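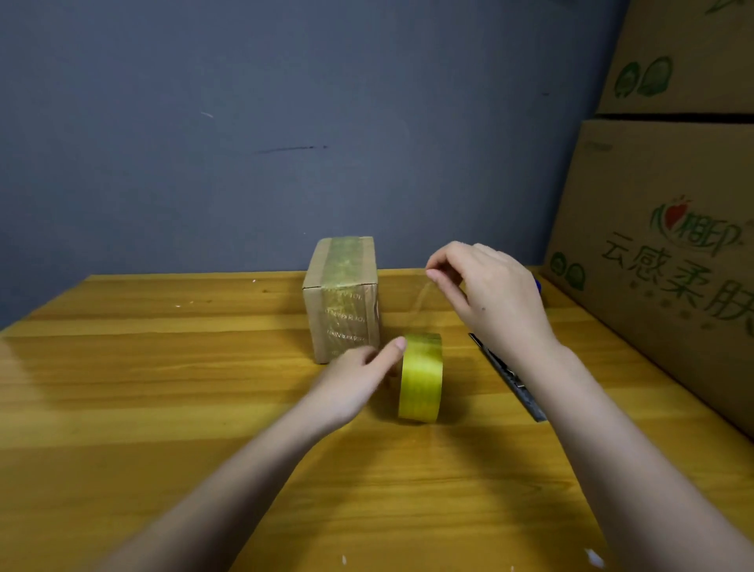 Attachment 1: small brown box on the packing table, clear tape down the front and over the top.

Ticket 3395
Subject: Shipping labels print at the wrong size after update
Product: Stanby label module
Opened by: Hudia, mail order desk
Assigned to: Bandara support
Priority: Normal
Status: Closed

Original report
Since the update on Thursday our shipping labels come out too small. The barcode is there but the carrier's scanner at the drop-off counter would not read it on most of the parcels we brought in. We had to take them back and write out the forms by hand. The preview on screen looks right. Packing slips print fine on the office printer. Only the label printer is affected. We have restarted the printer and the computer and changed to a new roll of labels. No difference.

Bandara support, 9:40 a.m.
Thank you for the report. Please send the following:
Version number shown under Help.
Paper size shown in the printer's own settings, outside of Stanby.
Whether a test page printed from the operating system is also too small.

Hudia, 10:25 a.m.
Version is 2733. Paper size in the printer settings is 4 x 6. The test page is full size and looks normal. I measured one of the bad labels and the printed part is a bit over two and a half inches wide. It sits in the upper left corner with blank space on the right and at the bottom.

Bandara support, 10:50 a.m.
The printer and its driver are working, so this is on the Stanby side. In Stanby, open Settings, then Output, then Label Printer. There is a field called Scale. Please tell us what number is in it and whether "Fit to template" is checked.

Hudia, 11:15 a.m.
Scale says 64. Fit to template is checked. I don't remember ever touching either of these.

Bandara support, 11:30 a.m.
Scale should be 100. Please uncheck "Fit to template", type 100 in the Scale field, press Apply and reprint one label. Don't void the old label first. Reprinting does not create a second charge.

Hudia, 11:55 a.m.
Label is the right size now. But when I closed Stanby and opened it again the number had gone back to 64 and the box was checked again. I did this twice with the same result.

Bandara support, 1:10 p.m.
We can reproduce this here. The update brings in a new default template called Eder Small. If the default template is narrower than the paper, the program works out its own scale at startup and writes over the saved one. Steps to get around it:
1. Go to Templates and select Eder Small.
2. Click Remove as Default. Don't delete it.
3. Select Standard 4 x 6 and click Set as Default.
4. Go back to Label Printer, uncheck "Fit to template", set Scale to 100, press Apply.
5. Close Stanby completely, including the icon in the tray, and open it again.

Hudia, 1:45 p.m.
Step 2 gives "Error 108, template in use." The button stays gray after that.

Bandara support, 2:00 p.m.
Error 108 appears when there are labels waiting in the print queue. Clear or print everything in the queue and try step 2 again.

Hudia, 2:35 p.m.
There were old jobs in the queue from last week. Cleared them and step 2 went through. Did the rest. Closed and reopened three times and Scale stays at 100. Reprinted the labels for the returned parcels and the counter scanned all of them this afternoon. Our second computer had the same setting and I changed that one too.

Bandara support, 3:20 p.m.
Good to hear. The startup problem has been passed to development and will be corrected in the next release. After installing it, please check the default template once. Your own templates are not affected.

Resolution: Default template changed, scale reset by hand. Workaround added to known issues.
Closed by: Bandara support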